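Gremen 卓上ブラシ&ちりとりセット レビュー:掃除用具に期待しすぎた人の記録

読了時間:2分
最終更新:2024年4月29日(月曜日)

机を掃除するための道具を買うと、机の上の物が二つ増える。この矛盾にはレジを通ったあとで気づいた。

買ったのはGremenの卓上ブラシとちりとりのセット、色は水色。通販のGondalで送料無料になる3,000円まであと少し足りず、その「少し」を埋めるためにカートに入れた。本命は木工店Urkudwoodの蜜蝋だったのだが、そちらはまだ封も切っていない。

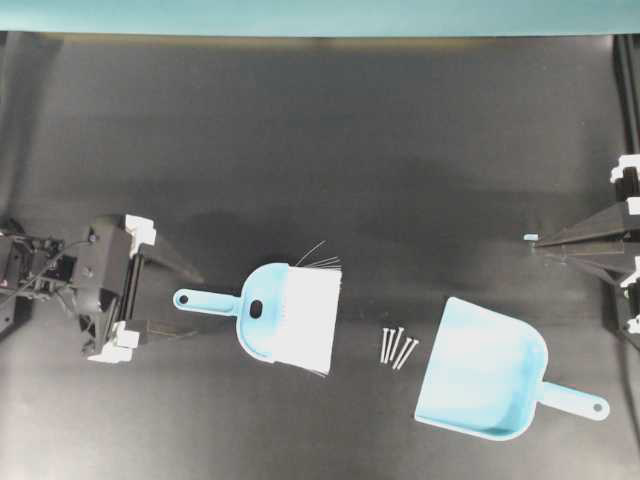
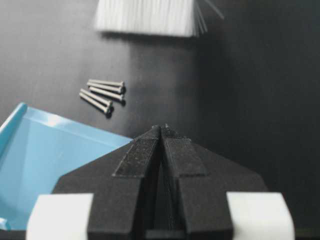
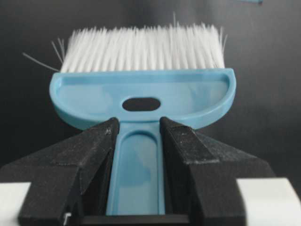
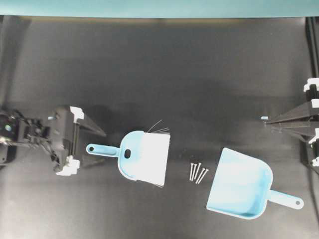

水色のブラシは1・3・4枚目、ちりとりは2枚目と4枚目。

まず見た目から。水色である。濃い灰色の作業台に置くと、工具というより歯医者の待合室から来た物に見える。道具は黒か赤でなければならないと信じている人には、それだけで减点かもしれない。私は黒い道具を黒っぽい台の上で何度も見失ってきたので、この間の抜けた色には素直に感謝している。

ブラシは白い毛が一列にみっしり詰まっていて、頭の真ん中に楕円の穴がある。この穴が何のためにあるのか、まだわからない。指を入れてみたが、入れたからといって掃く力が増すわけでもなかった。軽量化だとしたら、もともと軽い物をさらに軽くしてどこへ行くつもりなのか。柄の端にある小さい丸い穴のほうは用途が明快で、フックに掛けられる。わが家には空いたフックがないため、今のところ引き出しで寝ている。

毛の硬さは中くらい。木屑、消しゴムのかす、パンくずはよく集まる。細かい金属粉になると毛の間に入り込み、次に掃いたとき律儀に返却してくれる。金属を削ったあとに使うなら、外で一度はたいてからしまったほうがいい。私はこれを怠り、翌朝のトーストの横で思い出した。

さて、問題のネジと釘である。

商品ページには「小さな部品もラクに集められる」とあった。軽い物なら確かにその通りで、ワッシャーなどは気持ちよく滑っていく。ところが長めのネジになると、毛が上を撫でるだけで、当のネジは半回転して涼しい顔をしている。寝かせて掃かず、毛先を少し立てて根元に近いところで押すと動く。コツをつかむまでに12日かかった。毎日使ったわけではないし、指で拾えば数秒で済むという事実からは目をそらしている。

ちりとりは平たくて浅い。縁が少し立ち上がっているので横からこぼれることは少ないのだが、運ぶときに傾けると丸い物は前から逃げる。ネジを載せたまま歩くのはおすすめしない。私は作業台から棚までの間に一度やり、落ちた先が絨毯だった。もちろん絨毯はこのセットの守備範囲外である。

机との密着はまずまず。台が平らなら細い粉の線が残る程度で、二度に分けて引けばほぼ消える。古い天板のように反っていると、粉の線はどこまでも後退していき、最後は机の端から床に落ちて終わる。これを掃除と呼ぶかどうかは各家庭の判断に任せたい。

毛の耐久性について。使い始めて早いうちに、数本が外へ向かって跳ね出した。一本跳ねると隣も気が大きくなるらしい。はさみで切ってもいいのだが、切ったところで掃き心地は変わらなかったので放ってある。ごっそり抜けたことは一度もない。

手入れは水洗いでいい。ただし毛の根元はなかなか乾かない。急いで使うと、粉を掃くつもりが粉を塗ることになる。夜に洗って朝まで放置するのが無難だと思う。

比較のため、前に使っていたGrerkskaの木柄ブラシにも触れておく。柄の長さは19センチで握りがよく、毛も上等で、値段はだいぶ高い。見栄えもいい。だから私はそれを汚すのが惜しくなり、棚に飾ったまま、机は手のひらで払っていた。水色のほうは惜しくないので毎日手が伸びる。道具の評価としてどうかとは思うが、使った回数では完全にGremenの勝ちだ。

良かったところ
・暗い色の台の上で見失わない
・木屑と消しゴムかすには強い
・汚しても心が痛まない

気になったところ
・長いネジは掃くというより説得する感じになる
・ちりとりが浅く、運搬に緊張感がある
・ブラシとちりとりを重ねて留める仕組みがなく、しまうと必ず片方が行方不明になる

評価は星五つのうち三つ半。半分は色につけた。留め具さえ付けば四つにするつもりでいる。メーカーに要望を送ったところ、「貴重なご意見として承ります」と返ってきた。

細かい作業をする人、机でパンを食べる人には買う価値がある。ネジの回収が主な目的なら、磁石の皿を先に買ったほうがいい。私も注文した。また送料無料に少し足りなかったので、同じセットをもう一つ入れてある。

文:Maham Rizvi

お問い合わせ | © 2024 Maham Rizvi | ページの先頭へ戻る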